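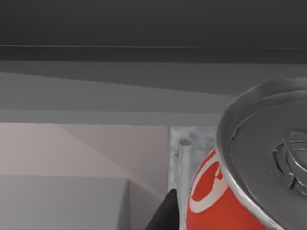
Simulated view of a drinks can beside a gripper finger, beneath an overhead panel. Render: Desadano

Desadano has fixed a fault that made its Andell picking software squeeze drinks cans too hard, and is sharing the full fault report with everyone who uses it.

The problem came to light in May, when a customer's packing cell dented four cans in one shift and split two more. Staff pressed the stop button and no one was hurt. Andell was reading a tilted can as wider than it is, so the fingers closed late and then kept closing after contact.

Our engineers rebuilt the job in Noltik, our simulator, and ran 2,000 grasps with the can leaning at different angles. The same error showed up on the first morning, which was a great moment for the team!

"I'm delighted we could make it fail on demand," said King-fai Tsao, who led the work. "Once we could see it happen, we could get to grips with it. The customer's logs were superb and saved us weeks."

The update, Andell 4, stops the fingers at first touch and checks the width again before lifting. It goes out to all sites on Wednesday. Until it is installed, please keep Andell off thin-walled cans and run other items at half speed.

The fault report and test files are free on request from the Desadano support desk.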